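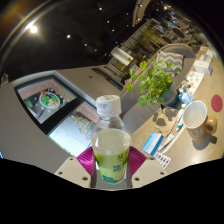

The Grip Rules

The handling rules at Zernport run to 353 lines, over 200 of them concerned with bottles. Annelies Rüegg, who wrote most of them, once spilled juice on an auditor.

Hold a bottle upright, says rule 10, and squeeze no harder than it takes to lift it. The old Cengate guide allowed "reasonable force," a phrase that cost the lab one carpet.

Mugs get a page to themselves. Rüegg wants a second page in August, and her colleagues want lunch.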